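4.2 How jurors first heard of nullification

The second part of the interview schedule asked former jurors whether, before they were called, they had ever heard that a jury may acquit against the evidence. We kept the wording loose on purpose. In the pilot at Amdale, people who were asked about "jury nullification" by name mostly said no, and several of the same people then described the idea quite well when it was put to them in ordinary language. Van Wyk's earlier survey in Likville had the same problem, and we follow her revised wording here.

The sampling frame was the list of 2389 people who had been sworn as trial jurors in the two counties, Buven and Mnguni, during the study period. Those excused before being sworn were left out, as were alternates who did not deliberate. Letters went out in batches, and a follow-up call was made to anyone who had not replied by the closing date of 28th August. Interviews ran for up to 90 minutes, though most were a good deal shorter. We stopped at 200 completed interviews, 100 from each county, so that the two could be compared without weighting.

Answers were coded by two readers working separately. Where they disagreed, the transcript went to a third reader, Myfanwy Dafis, whose decision was final. Most disagreements were over the same point — whether a juror who said "we could do what we thought was right" was talking about the power to acquit or only about weighing the evidence. We coded such answers as unclear unless the juror went on to mention the law itself.

Three sources came up again and again: school, family, and other jurors in the deliberation room. The last of these matters most for the argument of this paper. A juror who learns of the power from a fellow juror learns it late, from someone with no special standing, and usually in the middle of a dispute about the verdict. Several people told us they did not know whether to believe what they were hearing. One Buven juror said she wanted to send a note to the judge but was talked out of it by the foreperson, who thought the question would get them all in trouble. Another said the group simply moved on and the subject was not raised again.

Printed leaflets and public talks were mentioned less often. Where they were, the juror had nearly always come across them years before being summoned and remembered little beyond the general idea. We found no one who had gone looking for such material after receiving a summons, although the orientation video in both counties tells jurors not to do outside research, and some may have been unwilling to admit it.

The two counties differed in one respect. Mnguni jurors were more likely to say that the judge had told them they "must" convict if the elements were proved, while Buven jurors more often recalled "should." The pattern instructions in force at the time do differ on this word, so the recollections are at least consistent with what was read out in court.
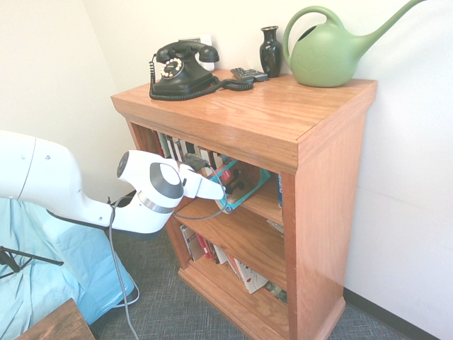

Figure 3

Whether jurors gave that word any weight while deliberating is a separate question, and we take it up in Section 4.3 using the answers to the third part of the schedule.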